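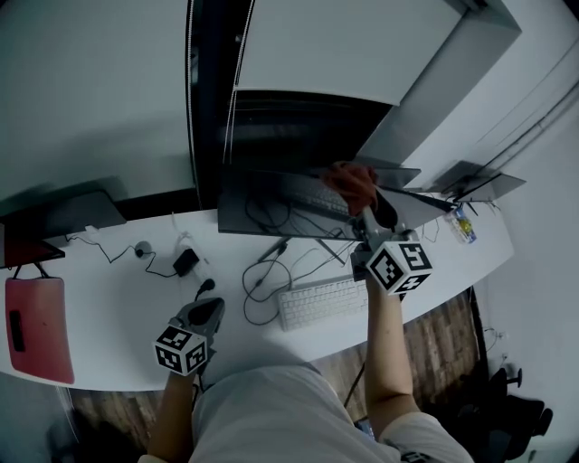 **Plaslow** is a method for teaching robot arms to do small housekeeping work from recordings made by people, without any robot present at the time of recording. It was developed in Chiba by Kiyoshi Kaneko and Shigeru Sakai, and its first description was given in an internal report of the Rakoser laboratory in December. The person who records holds one gripper in each hand and does the task at an ordinary desk or table. Each gripper carries a white cube with black square markers, and the position of the hand is computed from these markers as seen by a camera at the head. One typical task is the care of a computer desk, where one gripper may hold a crumpled reddish-orange object at the upper edge of a monitor while the other stays low near the front of the desk.

## Background

Earlier work at Rakoser used remote control, in which the operator moved a real arm through a second, smaller arm. The recordings were exact but slow to make, and the arm could not be taken easily to other rooms. Kaneko proposed to remove the arm and keep only its fingers. Sakai, who had worked before on camera calibration, wrote the software that changes marker positions into a hand path.

## Method

A recording is divided into episodes. Each episode contains the head video, the path of both grippers and the opening of the fingers. The marker cube has a different pattern on each side, so that the software can tell the direction of the gripper even when only one side is visible. When two or three sides are visible the result is more stable.

The head moves during the work, and for this reason the paths are first expressed relative to the camera and then moved to a fixed point on the table. If both cubes are lost for more than 2 seconds, the episode is cut at that place. Shorter losses are filled by interpolation.

The policy is trained to predict the next short piece of motion for both hands together. Training the hands separately was tried and was given up, as the two arms often came too close to each other above the middle of the table.

## Results

The main test was made at the Kuvville test room with a two-arm robot which had not been used in any recording. The robot had to wipe the upper edge of a monitor and then put a cable to the side. In 50 trials the wiping was completed 49 times. The cable part was weaker, and 80 percent of the trials were judged successful. Most of the failures happened when the cable was black and lay close to another black object.

## Limitations

The method has difficulty with glossy surfaces. A dark screen can reflect what lies in front of it, and the policy sometimes reached toward the reflection of a cable. The cubes also make the grippers wider, so narrow places such as the space behind a monitor stand are hard to record.

Force is not measured. A person feels how strongly a cloth is pressed, but this information is not kept in the episode. Sakai has suggested a thin pressure sensor inside the fingers, and a version with this sensor is in preparation.

## See also

- Learning from demonstration
- Fiducial marker
- Bimanual manipulation

*Last revised 09/04/2025*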